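Where Do the Mugs Go? Storing Shared Cups on a Small Table

Student project report, Household Objects and Small Spaces
Group: Kadri Jõgi, Ojārs Luik, Žydrūnas Šimkus
Supervisor: Regula Lanz

14 shares 3 comments

1. Introduction

Our project started from a very ordinary problem. In the student kitchen on our floor the mugs are always in the wrong place. They stand in the sink, on the window sill, and sometimes inside the microwave. The kitchen has one cupboard for cups, but it is deep and low, and a person must move the front mugs to reach the back ones. So people take the front mugs every day, and the back ones become dusty.

We wanted to find out if a mug tree, which is a stand with hooks for hanging cups, can be a better solution than the cupboard. The kitchen is shared by four rooms, and the people who live there have different habits. Žydrūnas, for example, drinks tea until midnight and uses a new mug every time. Kadri has used the same mug since her first year. We thought that a good storage must work for both of them.

2. What we wanted to know

We wrote three questions at the beginning of November. The first was how much space a mug tree takes on a table when it is full. The second was whether people will put mugs back on the hooks without being asked. The third was which mugs do not fit. We did not plan the third question, but Ojārs brought a soup mug from home on the first Monday and it became important very quickly.

3. Method

First we measured the space. One shelf of the old cupboard has an area of 2483 square centimeters. The part of the counter that we could use for the stand was 1654 square centimeters, between the kettle and the wall. It was clear that the stand must be tall and not wide, and for this reason we did not choose the wall rail from Brasance, although Kadri liked it more.

We compared two types of stand. The Skorketti has arms at different heights on a wooden pole, like branches. The Hinds has all its hooks in a ring at the top. We borrowed one of each from the department and kept each of them in the kitchen for the same number of days. We did not put any sign next to them. Ott Venckus, who cleans the kitchen with us on the duty list, was told only that he should leave the stands where they are.

Every evening one of us wrote in a notebook where the mugs were: on the stand, in the cupboard, in the sink or in another place. We also wrote down comments from the other people on the floor -- there were more comments than we expected, and not all of them were about mugs.

4. Results

4.1 Space

The stand with branches needed more room than its base shows. When it is full, the mugs stick out on the sides and the lower ones touch the kettle. A person who takes a low mug must first turn the whole stand. The ring type was easier in this way, because the mugs hang high and the space around the pole stays open. We could put the sugar jar and the teaspoons under them.

On the other hand, the ring type is heavy at the top. If all mugs hang on one side, it leans. It did not fall during our test, but two people said that they were afraid to touch it. We think that the weight of the base is the most important detail of this kind of stand, and a buyer cannot see it in a catalog.

4.2 Habits

In the first days almost everybody used the stand. Later the mugs began to go back to the sink. Žydrūnas explained it from his own experience: he washes the mug, it is still wet, and he does not want water to drip on the counter. After this we put a folded dish towel under the stand, and it helped a little. The cupboard was used less and less, and at the end it held only the soup mug and some glasses.

4.3 Mugs that do not fit

The soup mug has a handle that is closed and very narrow, so the hook cannot go through it. Large mugs fit on the hooks but they push their neighbors away. For this reason a stand cannot hold one big mug on every hook. The small espresso cups from Uvum were the best, they hang easily and do not touch each other, but only Kadri drinks espresso.

5. Making the layout

For the second part of the project we moved from the kitchen to a table in the workroom. We wanted to draw a plan of a good tea corner before changing anything in the real one. A white board with gray grid lines was a great help here, as it is easier to discuss the position of a thing when the surface is already divided into parts. We moved the objects many times and did not always agree.
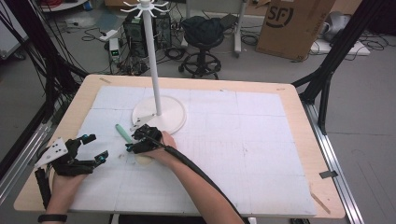 Category: Kitchen and Table Storage

The mug tree near the top middle of the board is white, with a round base and a tall pole. Its curved hooks go outward from the top in a ring. We decided that the back is the right position for any stand of this form. The front of the surface is then free for pouring, and nobody has to reach over a hot kettle. A long-handled thing, such as a brush, can lie in front, but it should have its own place, otherwise it travels around the counter.

Regula Lanz asked us why we did not put the stand in a corner. We tried it. In a corner half of the hooks face the wall, and to use them one must turn the stand, so the problem of the deep cupboard comes back in another form.

6. Discussion

Our test was short and the group of people was small. All of them knew us, and maybe they wanted to be kind. The evening notes were also not always made at the same hour, because Ojārs has a late class. With these limits, we can still say that the ring stand worked better in our kitchen than the cupboard did for mugs of normal size. For large mugs we would keep a part of the low shelf.

If we did the project again, we would test the weight of the base more carefully and ask people to hang mugs with one hand. Most people carry something in the other one.

The ring stand is still next to the kettle. The soup mug went home with Ojārs.

Contact the course office | © Student Reports | Back to top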